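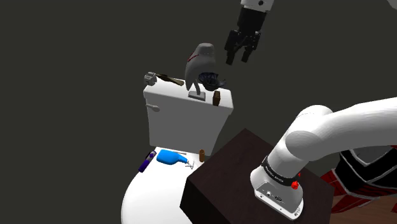
Toilet, flush lever on left side of tank.

BIRNURDEN HILL CLIMB
Spectator side walk-round, pre-event
Checked by: Kerstin Backlund
With: Malsha Kodikara (clerk's office), first half only, got called to scrutineering
Date: Sunday, August 16, 2020
Weather: dry, wind picking up on the ridge

Key: OK / FIX (before gates) / WATCH (look again during the day) / NO (closed until signed off)

Comments typed up from my clipboard in the van. Handwriting was bad, if something makes no sense call me.

1. GATES AND ARRIVAL

1.1 Main gate opens full width, both leaves pinned back - OK
1.2 Emergency lane clear from road to paddock - FIX
Two trailers parked half in it. Asked the drivers to move, one did. The other was asleep in his cab. Went back later, still there. Malsha has the plate.
1.3 Signs for disabled parking - OK
Could be bigger. Said the same in May.
1.4 Pedestrian route separate from cars - WATCH
Fine until the food queue backs up, then people step over the rope and walk in the car lane. Need a marshal standing there from the first run up to lunch, not just a cone.
1.5 Ground at parking field entrance - OK
Matting down. One corner lifting, pegged it myself.
1.6 Ticket hut cable - FIX
Runs across the doorway with no cover. Cover is in the hut, behind the door, nobody had put it on.

2. VIKLUND STAND (the seated one at the hairpin)

2.1 Seating capacity sign displayed - OK
141 seats, sign matches the ticket sheet.
2.2 Bolts and braces, underside - OK
Went under with a flashlight. All tagged. Tags legible apart from the uphill end where they've faded, still readable up close.
2.3 Handrails - FIX
Center stair, right-hand rail going up. Moves when you lean on it. Not much but it moves. Bracket needs tightening or a new one. Do not open the center stair until this is done, people can use both ends.
2.4 Tread edges painted - OK
Repainted since spring. Bit slippery where the paint is thick, top step especially. Grit tape would do it.
2.5 Stair lighting - n/a
Last run is well before dark. If the program slips this comes back on the list!!
2.6 Gaps between rows - OK
2.7 Under-stand area fenced - FIX
Panel missing at the back. Kids will be in there in five minutes. Spare panels behind the timing hut.
2.8 Seat 64 - NO
Cracked right through. Taped it off. Ticket office told, they will move whoever bought it. Please actualy move them, last time the tape just got pulled off and somebody sat on it.
2.9 Sight line to the flag post - OK
Bush has been cut back. You can see the hairpin exit again, big improvement. Photographers will be happy.
2.10 Distance from front row to barrier - OK
Measured, matches the track license drawing.

3. STANDING BANKS

3.1 Lower bank, rope line - OK
Rope new, stakes solid. Moved two stakes back where the ground is soft.
3.2 Lower bank, prohibited area boards - OK
3.3 Middle bank, rope line - FIX
Sags between the tree and the marshal post. Anyone can step over without noticing. Needs an extra stake or a second rope. Second rope is better.
3.4 Middle bank, footing - WATCH
Worn to bare dirt from the path up. Fine dry. If it rains it is a slide and it ends at the fence. Straw bales ready at post 3 please, and somebody who knows they're allowed to close it without asking first.
3.5 Upper bank - NO
Closed. Fence down after the wind in the week, posts snapped at ground level. Contractor says new posts are coming, hasn't said when. Closed means closed, put the board at the BOTTOM of the path. People who have climbed all that way with a cooler don't turn round.
3.6 Debris fence at the fast left - OK
Tension good. Clips all there. Wire ends bent back on the spectator side, I ran a glove along it.
3.7 Escape path behind middle bank - FIX
Brambles. A person can get through, a stretcher can't. Half an hour with a brush cutter.

4. PADDOCK WALKABOUT (public have access between batches)

4.1 Crossing point staffed - OK on paper
Name against every slot on the rota. Check they turn up.
4.2 Fuel storage away from public route - FIX
Found cans next to an awning on the walkway side. Team was polite about it and moved them. Tell everybody at the drivers' briefing, not just that team.
4.3 Fire extinguishers at marked points - WATCH
All present. One by the generator has a gauge at the bottom edge of green. Swap if there's a spare, otherwise look at it again at lunch.
4.4 Generator fenced and earthed - OK
4.5 Jacks and stands in use, not jack alone - WATCH
Not our kit but our visitors walking past it. Saw a car up on a jack with legs sticking out and no stand. Told scrutineering.
4.6 Public address audible - FIX
Good by the scales. Can't hear a word at the far end past the trucks. If we have to clear the paddock in a hurry that end won't know. Need a marshal with a megaphone there, or turn the last speaker round.
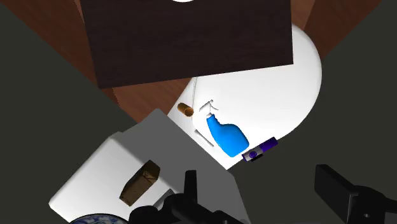 4.7 Barriers between holding line and public - OK
Feet pointing the right way this time.
4.8 Dogs on leads sign - OK
At the gate. Would put another at the crossing.

5. MARQUEE AND HOSPITALITY

5.1 Dutent marquee, certificate seen - OK
Their crew lead had it in his pocket, copy now in the office.
5.2 Ballast and guy lines - WATCH
Guys tight. White tape on the ones near the path, good. Wind limit is on the certificate, somebody has to be reading the anemometer and writing it down. Kept being told "race control does that". Race control say they don't. Sort out who.
5.3 Exits marked, unobstructed - FIX
Back exit has the drinks fridge in front of it. Fridge can go one bay over, there's a socket.
5.4 Flooring joints - OK
One lip by the bar, taped.
5.5 Occupancy - OK
97 on the list for lunch, within the limit on the certificate. Includes staff? Check with caterer. If staff are extra it's still fine but I want it written down.
5.6 Gas bottles outside, upright, chained - FIX
Outside yes. Upright yes. Chain hanging next to them doing nothing.
5.7 Hand washing for food staff - OK

6. WASHROOMS

6.1 Permanent block by the stand, lights and locks - OK
Accessible one: door closer too strong, hard work from a wheelchair. Adjust.
6.2 Water on, flushing - OK
6.3 Portable units level and pegged - FIX
End one on middle bank rocks. Packing needed on the downhill side.
6.4 Service truck route - WATCH
Only way in crosses the return road. Truck moves between batches only, and only when control says so. Driver needs to hear that in person, he's new.
6.5 Cleaning rota posted - FIX
Sheet from May still on the door.

7. RADIOS AND MARSHAL POSTS

7.1 Prirkell sets charged and numbered - OK
Batteries on charge overnight, spares in the gray crate.
7.2 Radio check, all posts - FIX
Post 3 broken up, two words in four. Moved up the bank a few steps and it cleared. Either move the post or give them the long antenna.
7.3 Spectator marshals know the stop procedure - WATCH
Asked a few. Most good. One told me he would wave his arms. Kind of, but the call comes first. Run through it again at sign-on.
7.4 Hi-vis, whistles - OK
Short of large vests. Plenty of small, as always.
7.5 Flags, spare set each post - OK

8. MEDICAL

8.1 First aid tent staffed before gates - OK
8.2 Ambulance position, exit clear - OK once 1.2 is done
8.3 Map with grid letters at every post - FIX
Lower bank has last year's map, letters are different. Get rid of it today, wrong map is worse than none.
8.4 Drinking water points - OK
Tap by the lower bank slow, works. No shade anywhere on that side so expect people needing it.

MUST BE DONE BEFORE GATES
- Trailer out of emergency lane (1.2)
- Viklund center stair rail, else stair stays shut (2.3)
- Panel at back of stand (2.7)
- Second rope, middle bank (3.3)
- Stretcher route cut (3.7)
- Fridge moved, gas chained (5.3, 5.6)
- Post 3 radio (7.2)
- Old map down (8.3)

Rest of the FIX items as soon as anyone has hands free. Initial them on the paper copy in the office, don't text me one by one, my phone is dying and I need it for the course car.

Second walk at lunch. Malsha is taking banks and paddock, I'll do the stand and the marquee. If the wind gets up we do the marquee first.

Signed K. Backlund

Contact the event office | © 2020 Birnurden Hill Climb | Back to top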